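3.2 Store layout and trip length

The second part of the study considers how the arrangement of a store affects the time shoppers spend in it. Earlier work by Krishnan and Rocha treated trip length as a function of the shopping list alone. Under that view, two shoppers with the same list should take much the same time in any store of equal floor area. The receipts and entry times collected in Plevcombe do not support this assumption.

Records were available for 3719 trips, of which 1028 were made in the Omer store and the remainder in the Lins store. Both stores carry books, stationery, household goods and packaged food, and both opened in the same year. They differ mainly in the placement of the cross aisles. The Omer store has a single cross aisle at the rear, while the Lins store has a second one halfway along the sales floor. Trips with fewer than two items were left out, as were trips for which no entry time could be matched to a receipt.

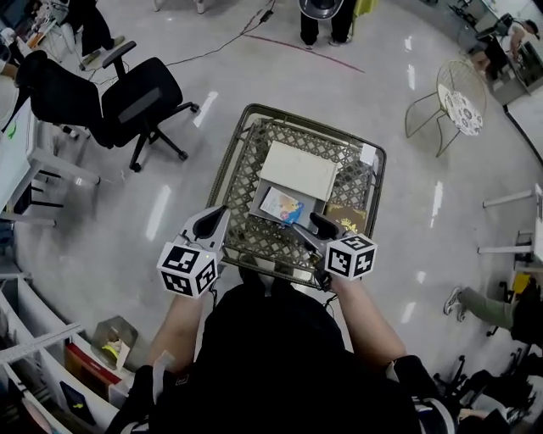
Figure 3. Shopping cart in use on a smooth floor, with books in the basket.

Median trip length was 47 seconds shorter in the Lins store after list size and hour of entry were taken into account. The gap was widest for lists that combined items from opposite sides of the floor. For lists drawn from one department it was small, and in the early morning hours it could not be told apart from zero. Leite reports a similar pattern for hardware stores, although her sample was limited to weekend trips.

Two limits should be noted. Entry times were logged at the door, so time spent choosing a cart is counted as part of the trip. In addition, the Omer store moved its stationery shelves in February, and trips made before and after the move were pooled. Running the model on the later trips alone changed the estimate only slightly. Checkout waiting time, which Kohlhase and Pacheco consider separately, is taken up in Section 3.3.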